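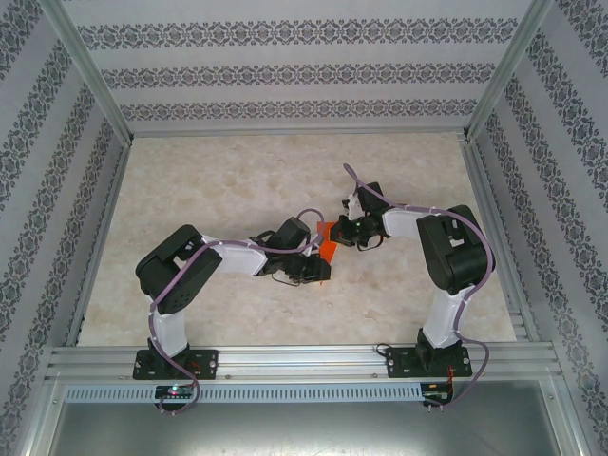 About Clandix

Clandix builds a two-arm bench station and rents time on it. We work out of a former print shop in Murbridge, and the station is called the Didport. It's the only hardware we sell. We tried a single-arm version for a while and dropped it when most customers came back asking for a second arm.

What you get

A Didport ships as one unit: two arms on a shared aluminum rail, three walls, a floor, and a control board for each arm. It fits on a normal workbench. The arms face inward so they can hold one part between them or pass it across. The wall and floor coverings can be swapped, and customers who train their own software often order several patterns -- damask and marble are both in the catalog.

We have shipped 147 stations so far. Most went to college labs and small manufacturers that handle light, flat parts. If your parts are heavy or greasy, this is the wrong machine and we will tell you so on the phone.

Rented time

You don't have to buy a station to use one. Send us your parts and a short note on what should happen to them, and our operators will run the task here in Murbridge. The smallest order is 120 runs. Past 500 runs the price per run drops. Every order comes back with the full recordings, including the runs that failed, and a plain list of which were which.

Our largest order to date was 3,431 runs for Baloyi, a packaging firm that wanted to know how two grippers would cope with thin pieces handled by the edges. 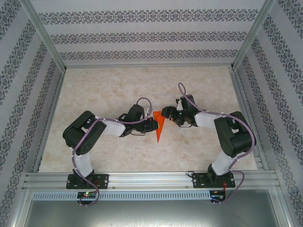
Can I use my own grippers on a Didport?

You can, as long as they fit our wrist mount. The drawing for the mount is free, and we'll check your design before you cut anything.

Support

Spare servos, cables and gripper jaws are kept in stock and go out the next working day. Repairs are done in the same shop where the stations are built. Phone support closes at noon on Friday -- email is read until five.

Visits

Visitors are welcome by appointment. Bring a few of your own parts and we'll try them on a station while you're here. Parking is behind the building, and the entrance is the green door on the side street. We close for two weeks in July, and orders placed during that time are started when we reopen.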